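Come help us run our robot open day (and get paid for it!)

Hi, I'm Kumiko Kudo, and I look after visitors at the Nirkus workshop in Korkthorpe. Our open day is coming up in December and I need 2 floor hosts, plus as many test visitors as I can talk into a rehearsal the evening before.

Most of the day is built around one demo, where our two-armed robot works on a frame made of white plastic pipe. People love it. I've watched it more times than I can count and I still stop with my coffee going cold. 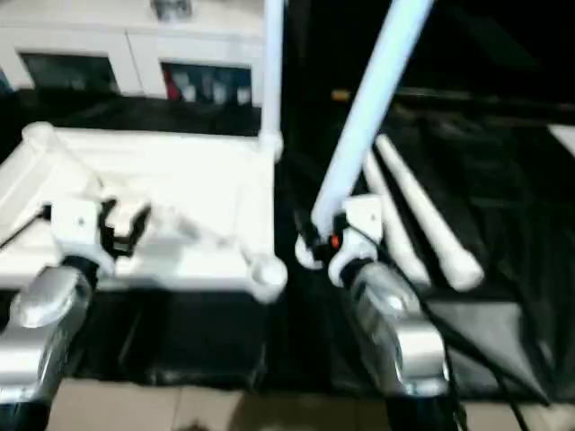
Two arms and a table of pipe at the Nirkus workshop.

So what would you be doing as a host? Mostly talking! You'll meet each group at the door, walk them over to the demo, keep small kids behind the line and answer whatever comes up. Somebody will ask if it can do their dishes. You don't need an engineering background, I sure didn't have one (I came here from a garden center). I'll teach you what you need in a couple of afternoons, and one of our engineers is always on the floor for the hard stuff.

The shifts are long and you're on your feet, so wear comfy shoes. Last year 234 people came through and the line got a little wild after lunch. If you can stay cheerful at 4 p.m. with a crowd in front of you, we'll get along great.
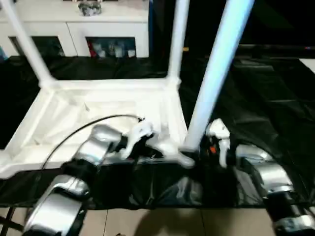
Hosts get paid for training as well as the day itself, and lunch is on us. If you speak Spanish or sign, please tell me, I'd be thrilled.

Test visitors, your part is easy. Show up at 6 p.m., take the tour, and then tell me where you got bored or couldn't hear. It takes 30 minutes and there's pizza after. Teenagers are welcome with a parent.

To sign up, drop a note at the Nirkus front desk marked "open day" with your name, a phone number and which job you want. Résumés are fine but a few friendly lines will do. I read them all myself and I'll call you back either way.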